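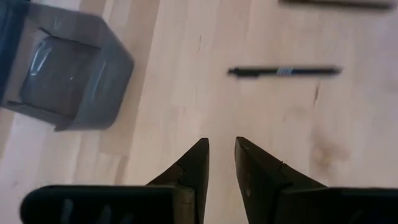
How many times should one simple pick be recorded before changing the setup?

Two good runs per arrangement, then move something. Ten near-identical recordings teach the model one spot on your table extremely well, and it will be baffled by every other spot.

More workshop tips for people gathering examples at home, collected by Khanyisile Sibiya

Use a dull object. A pen is fine. A pen is wonderful, in fact, as it lies flat, points in a direction and costs next to nothing when it goes under a chair leg. Save the glassware for a model that has earned it.

Turn the pen between runs as well as shifting it. My first batch for Nesham came to 184 recordings, and in nearly all of them I had laid the pen down in my favorite direction. I had no idea I had one.

Leave the table alone. I sanded mine halfway through a batch, felt very virtuous, and spent June finding out that the model had grown attached to the old stains. If you must clean up, do it between batches and write it down.

Keep the container heavy or stick it down with putty. A light plastic one will wander, and you won't notice until you play everything back.

Go slowly on the approach. If the wrist camera blurs on the way in, drop your speed until it stops. You'll feel ridiculous creeping up on a pen. Creep anyway.

Keep the fumbles, in their own folder. Of that first batch I kept 178 after review and threw out the rest in a huff, and the Titgate people later asked if I had any examples of a missed grasp with a recovery. I had just deleted them.

Name files before you're tired. "final_pen_good_REAL" meant something to me at 11 p.m. and means nothing now.

Stop when you get bored. Bored hands take shortcuts, and the model will learn every one of them faithfully. If your target is 1,000 runs, you have my sympathy, and my advice is short sittings with a snack that doesn't leave crumbs on the table.

Next page: labeling, and where to put your coffee.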